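Search this site
Type and press enter
Menu Close

Pristby Hand Trials – README and data card

By Rimantas Stankevičius
Monday, February 5, 2024

## What is in this folder

These are the recordings and notes from our comparison of two end effectors on the same arm. The first is the Altine hand, with fingers and a thumb. The second is the Vostura parallel gripper, which we used before and still use for most daily work. The trials were made in January in the Pristby workshop, on the ground floor.

I wrote this file for colleagues who did not take part and who want to use the recordings for their own work. If you were there, you can go directly to the section about known problems.

The question of the comparison was simple. We wanted to know if the hand is worth the additional wiring and the additional time for set-up, when the tasks are ordinary household and workshop tasks. I do not give a final answer in this file. My opinion is near the end, and it is only mine.

## Contents

The set has 505 episodes. Each episode is one attempt at one task, from the start position until the operator presses the stop button. Failed attempts are kept. Please do not delete them from your copy before you read the labels, as some of them are more useful than the successful ones.

- `episodes/altine/` – attempts with the hand
- `episodes/vostura/` – attempts with the parallel gripper
- `calibration/` – camera and joint calibration, one file for each session
- `labels.csv` – task, result, operator remarks
- `notes/` – my own daily notes, not corrected

The longest episode is 1218 frames. Most are much shorter. In the first sessions there was a limit of 2000 frames in the recorder, and we never reached it, so no episode was stopped by the software.

## Tasks

The tasks were: pick up a soft cloth from a table, turn a knob, open a drawer by its handle, lift a cup by the body and by the ear, and push a light object along the floor. The order was changed from session to session. The cup by the ear was added late, after a request from Pinheiro, and so it has fewer episodes than the other tasks.

For every task the operator used the same controller with both end effectors. The mapping of the buttons is different, of course, and it is written in `notes/controller.txt`. With the parallel gripper one trigger opens and closes everything. With the hand, the fingers close together on one trigger and the thumb has its own. We tried also to control each finger separately, but the operators became tired very fast and we stopped this.

## Cameras

There are two views in each episode. The first camera stands on a tripod and sees the arm from the side. The second is small and sits at the wrist, and it looks down along the fingers. Nearly all questions that I receive are about the wrist view, so I include one still from it.

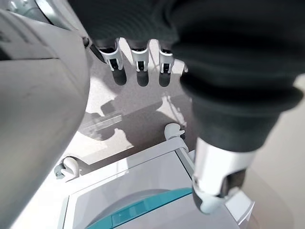

Wrist view with the hand: three fingers in a row, the thumb at the right.

When you use the wrist view, please remember that the thumb is much nearer to the lens than the fingers. It looks very large and it covers a part of what is behind it. The black bellows on the upper part of the thumb is not sharp, and edge detection gives poor results there. The fingertips are a better reference. With the fingers hanging down like in this still, the lower ends of the three tips come at almost the same height, and I used them to check by eye that the camera did not turn between sessions.

The second difficulty is light. The workshop has large windows and on clear days the sun comes low over the floor. Then you have bright patches and grey shadow bands close together, and pale objects on the pale floor are easily lost. I decided not to close the blinds, because the robot will later work in rooms where people like to have daylight. If you need even light, filter on the column `sun` in `labels.csv`.

## Labels

The column `result` can be `ok`, `partial` or `fail`. I gave `partial` when the object was held but the task was not completed, for example when the drawer moved a little and then the fingers slipped off. This is a matter of judgement. I looked through 109 episodes a second time, after a break of some days, and changed a few labels where I no longer agreed with myself. The old values are in the column `result_first`.

## Known problems

- In the first session the clock of the tripod camera was behind the wrist camera. The correction is in the calibration file, but it is not applied to the video.
- The force values for the Vostura gripper are motor current and not real force. Do not compare them directly with the values from the hand.
- Two operators hold the controller differently, and one of them closes the thumb before the fingers. You can see this in the joint data. It is not an error.
- Some remarks in `labels.csv` are in Lithuanian. I will translate them when I have time – or write to me if you need one quickly.

## My opinion for now

For the cloth and for the cup I prefer the hand. For the drawer and for pushing, the parallel gripper was quicker to learn and I saw no advantage in having more fingers. The knob is between these two. A different operator could come to a different result, and I would be glad to see somebody repeat the trials with a better controller.

## Use

You may use the recordings inside the project and in teaching. If you want to publish something from them, please ask first and say which episodes you need. Corrections to the labels are welcome, best as a separate file with the episode number and your reason.

Related

Changing the fingertips on the Altine hand
Vostura gripper: settings we use every day
Controller mapping, second version
Notes on wrist camera calibration
Pristby workshop: booking the arm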